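Cholesterol a little high, do I need to cut out eggs completely?
Heart and Diet > Food

Janaína Moura
Posted 2024-07-15

My last blood test was in January and my LDL came back higher than the one before. My doctor at the Seixas clinic was not worried and said to work on food first and test again. She gave me a leaflet, but it doesn't say much about eggs. I have two eggs most mornings, fried in butter, with white toast. I don't smoke and I walk to work. My mother has been on tablets for it for years, so I would like to get this right. Do I have to stop the eggs, or is it the butter? Also, does oatmeal really do anything?

3 replies

Flimden
482 posts

For most people the saturated fat matters more than the cholesterol in the egg itself. I would change the butter first. Use olive or canola oil, or poach them. Some people do react more to eggs than others, and you only find that out from a blood test.

Oatmeal does help some. It has a kind of soluble fiber that lowers LDL a bit if you eat it every day. A bowl once a week won't show up on a test. Barley and beans have soluble fiber too.

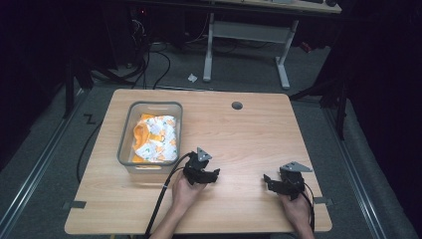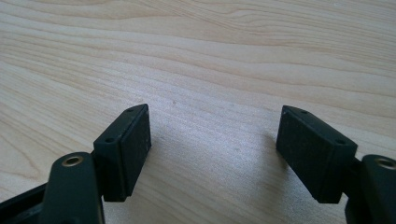

The other thing to look at is what you eat the rest of the day. Cheese, sausage, pastries and anything with coconut oil or palm oil add up faster than eggs do. Read the label for saturated fat per serving and check how big the serving is. Ask about your mother's history when you go back, too. If high cholesterol runs in the family, food may only get you part of the way.

Vittoria Costa
19 posts

I had the same thing. Went down to eggs on weekends and oatmeal with walnuts the other days. My number dropped but I also lost weight so I can't say which did it.

Turniso
2 posts

just eat the whites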